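Plelia Users Board > Cells and Fixtures > Maintenance
Thread: Two-arm bench cell, left gripper fingers not closing on center

Started by rnanayakkara
September 18, 2018

Cell is a white bench with one arm on each side and a shared blue bin at the front. Parallel-linkage grippers, two fingers each. Controller is a Modum unit, second hand, firmware as delivered. The cell runs two shifts and picks small molded parts.

The left gripper has started closing off center. With the jaw commanded to zero, the pads meet 2 mm toward the bin side. Repeatable, same offset every cycle. The right arm is fine. I swapped the pads left to right and the offset did not move with them.

Left wrist camera, jaws open:
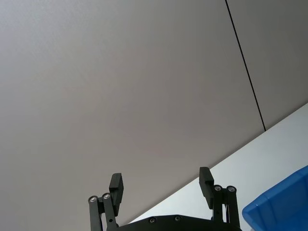
Open width measures 116 mm at the fingertips, and I get the same number cold and after an hour of running. Motor current on close is normal. There is no noise from the linkage that I can hear over the compressor.

Before I pull the gripper off the flange I would like to know if anyone has seen this on a parallel linkage and what it was. I have a spare set of pivot screws and no spare linkage.

--
hermans_w
Re: Left gripper fingers not closing on center

Check the pivot screws first. If one backs out, the bar on that side gets slop and the finger lags. Ours did this after the first winter. Put a witness mark across each head with a paint pen, run a shift, look again.

Do not torque them dry. Medium threadlocker, small amount, and work the linkage by hand before it sets. If it binds, you went too tight.

--
oseneviratne
Re: Left gripper fingers not closing on center

I don't agree that it's a screw. A loose pivot gives you a position that wanders. She says 2 mm every cycle, same direction. That is a bent bar or a shifted mount.

Rokeya, has the arm hit anything? Check the log for a protective stop. A light tap on the bench with the jaws open is enough.

--
rnanayakkara
Re: Left gripper fingers not closing on center

Log shows one protective stop on the left arm, night shift, joint 4. No note from the operator. It restarted without a homing move.

All four pivots checked with the driver. None of them turned. I marked them anyway.

--
hermans_w
Re: Left gripper fingers not closing on center

Not turning under the driver does not mean seated. Pull one and look at the shoulder. I have had screws that were tight in the thread and still had play under the head from a worn bushing.

--
oseneviratne
Re: Left gripper fingers not closing on center

And a worn bushing would wear over months, and she would have seen the offset grow. This showed up all at once, with a stop in the log. Occam.

Before anyone pulls screws: separate the gripper from the wrist. The pads can meet off center because the fingers are wrong, or because the whole gripper sits rotated on the flange and the tool center point is no longer where the controller thinks it is. Different repairs. Put a dial indicator on the gripper body, not on the fingers, and rotate the last joint.

--
pchristo
Re: Left gripper fingers not closing on center

Seconding the indicator. Also park the arm clear of the bin before you do it, gripper open, so you can get a magnetic base and your hand in there. I use a pose off to the side with the wrist low. You lose a few minutes teaching it and you will use it every time after that.

How is the flange fastened on these? Ours came from Amarasinghe with a dowel, and I have seen copies without one.

--
rnanayakkara
Re: Left gripper fingers not closing on center

No dowel on mine. Four screws in clearance holes.

I taught a service pose for the left arm as suggested and backed the right arm off.

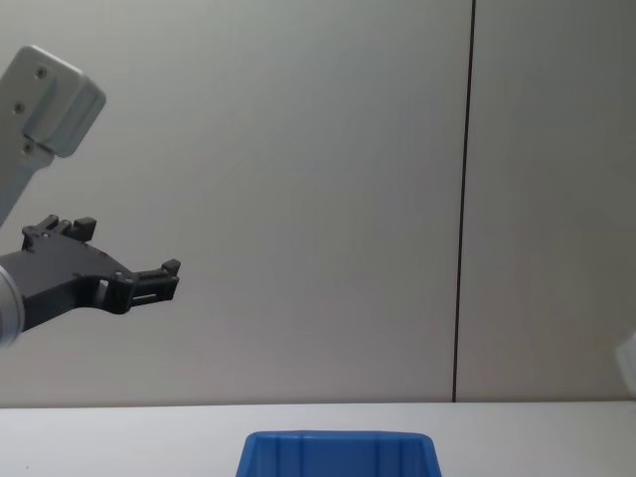 In this pose I can reach the flange with a short hex key and the indicator base sits on the bench. First pass on the gripper body, last joint turned through a full revolution: 1.9 mm total runout at the body. Should be under 0.1 going by the commissioning sheet.

So the body has moved on the flange. The fingers may be fine.

--
oseneviratne
Re: Left gripper fingers not closing on center

There it is. Clearance holes and no dowel, the first knock will shift it.

Procedure we use:
Power off the gripper and unplug the cable at the wrist.
Back the four flange screws off half a turn. Don't remove them.
Indicator on the body, tap it over with a plastic mallet until runout is under 0.1.
Tighten crosswise in three steps.
Recheck runout. It always moves a little on the last step.
Re-teach the tool center point. Do not reuse the old one.

--
hermans_w
Re: Left gripper fingers not closing on center

Fine, the flange moved. But total runout of 1.9 is 0.95 of eccentricity, and she has 2 mm at the pads. Half the error is missing. Some of that could be tilt. I would still pull a pivot.

--
rnanayakkara
Re: Left gripper fingers not closing on center

Point taken on the arithmetic.

Result after centering: runout 0.08, TCP re-taught, pads now meet 0.4 mm off toward the bin. Face of the flange had a burr next to one screw hole. I stoned it flat before the final tightening, so tilt is probably where a good part of the rest went.

The 0.4 is inside what the parts need. I ran 47 picks with no misses and put the cell back on shift.

--
pchristo
Re: Left gripper fingers not closing on center

Ream it for a dowel when you next have the arm down. We did both cells at Clevton and neither has shifted since.

--
hermans_w
Re: Left gripper fingers not closing on center

Please post the witness marks after two weeks. I think the 0.4 is a bushing.

--
rnanayakkara
Re: Left gripper fingers not closing on center

Will do. Dowel is on the list for the November shutdown. Checked the marks at day 14: no movement on any of the four. Offset still 0.4. Bushings not inspected, gripper stays on until the shutdown.

--
oseneviratne
Re: Left gripper fingers not closing on center

Does your restart procedure force a homing move now? That would have caught it the same night.

--
rnanayakkara
Re: Left gripper fingers not closing on center

Homing yes, but homing does not see the flange. I added a touch-off against a fixed pin at shift start. Limit is set at 0.5.

--
hermans_w
Re: Left gripper fingers not closing on center

0.5 with 0.4 already used up. You will get nuisance stops.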